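Ticket 904: Wiping routine stops at tape lines on bench
Opened by: Monique Rey
Product: Fanlow arm, wipe-down program
Status: Open

We bought the arm to take over the end-of-shift bench wipe at Zinwood. It does fine on a bare surface. When there is blue painter's tape on the bench it slows down, goes over the same spot, and stops with fault 44. A person does the whole bench in 4 minutes with a rag and never thinks about the tape.

Tried so far: restarted the controller, cleaned the wrist camera lens, ran the surface calibration again. Same fault each time, mostly near a torn edge or a spot where two strips cross.

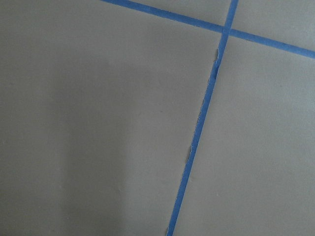 Reply from Brukex support: Fault 44 means the program can't decide if a mark is dirt or part of the surface. Frayed tape is a known trouble spot. Please load build 247, set edge tolerance to "wide," and put down fresh tape with cut ends.

Monique Rey: Loaded 247 and changed the setting. It gets across clean tape now. It still faults on ragged edges. We can't re-tape every time an edge tears, so the night crew is wiping by hand for now. Please keep this open.

Brukex support: Kept open and passed to the vision group. No date for a fix yet.

Last updated: November, 4:10 p.m.

Related tickets
Fanlow arm drops folded rag
Sweeping program misses corners
Setting edge tolerance after an update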